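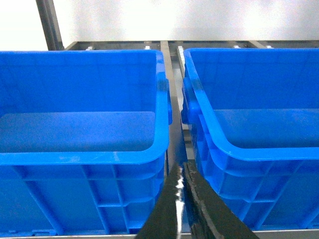
*Photo. Click to enlarge.*

**Topic: Blue crates vs. cardboard for apples over winter (and does anybody else lose half of theirs?)**

**Posted in: Cellars, Roots & Keeping**

---

**mudroom_moth** (original poster)

Okay cellar people, November is here and I need opinions. I've stored our apples in cardboard for years, the kind of boxes you beg off the grocery store, with newspaper between the layers. Last winter I lost a ton of them. Soft spots, then brown, then that sweet vinegar smell every time I opened the door. By the time we got to the good keepers at the bottom they'd gone mealy.

So now I'm looking at hard plastic crates, the blue ones with ribbed walls and open tops. My thinking is I can scrub them between seasons, which you can't do with cardboard, and they'd sit nicely side by side on a metal shelf. My worry is moisture. Cardboard soaks some of it up. Plastic doesn't soak up anything.

Details, before anyone asks: north side of the basement, dirt floor under half of it, one small window I can crack. We're just outside Branside, so real winters. Two trees, both old, nobody in the family knows what the one variety is. It's green, hard as a rock in October and wonderful by January if it lives that long.

Do I switch or not?

---

**kettle_and_crock**

Switch! I went over to plastic 5 years ago and I wouldn't go back if you paid me. The big thing for me was mice. They went through my cardboard like it was an invitation, and then they nested in the newspaper, and I'll spare you the rest. Plastic they mostly leave alone (mostly).

One layer, two at the very most. I know it eats up shelf space. But the deep crates tempt you to fill them, and then one bad apple in the middle does its thing and you don't find out until it's running down the wall.

---

**Old_Spartan_Dan_Fan**

Going to disagree. I tried plastic for one winter and had more rot than I'd ever had in wood. The air just sits there in a solid-sided crate. Apples breathe, they put out water, the water has nowhere to go. I had beads of it on the inside walls every morning.

Slatted wood is what our grandparents used and they weren't dumb.

---

**kettle_and_crock**

> Slatted wood is what our grandparents used

Mine used a hole in the ground with straw in it, so I'm not sure how far I want to follow that one, haha. But fair point on the air. Were your crates the vented kind or solid? And did you have lids on?

---

**Old_Spartan_Dan_Fan**

Solid, no lids. I suppose vented would have been better. I still think wood wins, and I've got 3 wooden ones that are older than my kids.

---

**pippin_hollow**

Can I ask what everyone's temperature is before we blame the boxes? I fought with containers for years and my trouble was that my cellar was just too warm until after Christmas. Now I leave the apples in the unheated garage until it gets properly cold, then move them down. It made more difference than any crate I ever bought.

Also, mudroom_moth, what's stored next to them? If it's potatoes, move one or the other. My potatoes sprouted like mad when they shared a corner with the apples.

---

**mudroom_moth**

Ohhh. Um. Potatoes are right underneath — like, the next shelf down. I've been blaming the potatoes for being bad potatoes.

I don't have a thermometer down there. I go by whether I need a sweater. I'm guessing that's the wrong answer.

---

**pippin_hollow**

Sweater method, I love it. Get a cheap one with a humidity reading too and hang it at apple height. Mine by the ceiling and mine near the floor never agree.

---

**davov_orchard_gal**

Hi all, long time reader. I picked at Davov for several falls so I've sorted more apples than I ever want to see again. Two cents from the sorting table:

- Don't wash them before storing. Wipe off mud if you have to.
- Stem on. If the stem's pulled out, that apple goes in the eat-now bowl.
- Any bruise at all, eat-now bowl or sauce.
- Keep the early ones and the late ones apart. The early ones go off first and take the rest with them.

I really think how you sort matters way more than crate vs. box. I use plastic at home and line the bottom with a folded feed sack, and it's been fine.

---

**Old_Spartan_Dan_Fan**

The feed sack is a good idea. I'll give you that one. Still not buying plastic.

---

**rhubarb_ruth_less**

Has anyone done the individual wrapping thing? I wrapped every single apple in newspaper last year, which took me an entire evening and made my hands black, and I couldn't see which ones were turning without unwrapping them all again. I felt like I was opening the world's worst birthday presents.

---

**kettle_and_crock**

Did it one time. Never again. I'd rather walk down there with a bowl and look them over.

---

**mudroom_moth**

Update for anybody who finds this later. I'm going with the plastic, single layer, feed sack on the bottom, and the potatoes are moving to the other wall tonight. Dan fan, I'm putting one batch of the mystery green ones in an old wooden box too so we can settle this in spring.

I still don't know what to do about the pears. Does anybody keep pears?

---

**pippin_hollow**

Pears need their own thread. I've got opinions and most of them are rude.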